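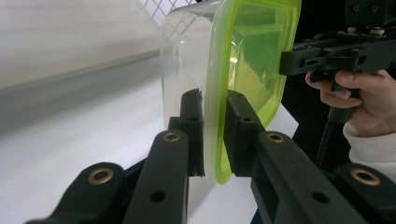 Has anyone got a sane way to label contact phases for two-handed tasks without going frame by frame? I'm training a policy on container handling (lids on, lids off, pass it over) and my segmenter falls to bits as soon as both grippers are on the object. Clear plastic makes it worse. With a see-through tub like this one, held on its side with one gripper's pads across the rim and the edge of the green lid, and the second gripper touching the far side of the lid, my mask colours in the lid quite happily and then decides the body is part of the bench. So the tracker hands me a pose for a flat green rectangle, the contact detector fires off that, and the phase labels come out as mush. I've got 478 episodes and I'd rather not spend December scrubbing through them. Running Stetadora for the playback and labelling, if that matters.
- hornbill_k

Reply from tinpot:
Stop using the mask for contact. Seriously! Gripper width is the best signal you've got and it costs nothing. Width shrinking = closing, width stalls above fully closed = you're holding something. I do the whole first pass off width and only look at pixels for the stuff it can't sort out.

Reply from Florin Dobre:
Width is fine for a grasp, but a finger resting on a lid doesn't change width at all. That's a touch with no closing, and he'll have plenty of those if the second hand is bracing or lining up before it grabs. You'd label the lot as free motion.

I use relative pose between the two grippers. When both are on the same rigid thing, the distance between them goes quiet. Not perfect on a lid that flexes, but it's a decent cue and it doesn't care what colour the plastic is.

Reply from tinpot:
Goes quiet when they're both sitting still doing nothing, too.

Reply from Florin Dobre:
Yes, so you gate it on at least one of them moving. I did say a cue.

Reply from hornbill_k:
Ok so I tried the width thing over lunch on 40 episodes and it's miles better than what I had, thanks tinpot. Grasps are nearly all right. Florin is spot on about the touches though - they vanish completely. The lid gets nudged well before anyone grips it and my labels reckon nothing's going on.

What window are you using for the relative pose? My streams are at 60 Hz but the two clocks drift a bit and I haven't been very disciplined about it.

Reply from Florin Dobre:
Fix the clocks first, mate. If they're off by even 3 samples the relative pose picks up a wobble every time you speed up, and the variance test is useless. Cross-correlate something both sides can see. I tap the fingertips together at the start of each recording and line up on the bump.

Reply from yoko_moto:
Going to disagree with everybody here and ask why you want phase labels. If you're training end to end on action chunks the policy never sees them. We dropped ours at the Hornton office and the only thing that changed was we got our afternoons back.

Reply from hornbill_k:
Fair question. Two reasons. I want to rebalance the sampling, because most of every episode is reaching through air and the interesting bit around the rim is tiny. And I want to know which phase it fails in when I evaluate. "It failed" isn't much to go on when I'm picking what to record next.

Reply from yoko_moto:
The second one I'll give you. For sampling I'd just weight by how low the gripper speed is and call it a day.

Reply from tinpot:
That'll oversample the operator having a think.

Reply from yoko_moto:
Ha, ok, ours think a lot.

Reply from pollywaffle:
On the plastic - has anyone tried Hando's depth fill on clear tubs? I had a go and it invented a lovely smooth surface a good way behind the real one. I've gone back to tracking the coloured lid only and carrying the body as a fixed offset until the lid comes off. Works until it comes off, obviously.

Reply from hornbill_k:
That's pretty much where I'm heading. Lid pose from the mask, body pose from whichever gripper's holding it, and I'll swap over when the two stop agreeing. I'll line the clocks up tonight and post the script if it survives.

Reply from Florin Dobre:
Post it even if it doesn't. And plot the residual after alignment before you trust any of it.

Contact the moderators | Copyright 2018 Yokoyama Manipulation Forum | Back to top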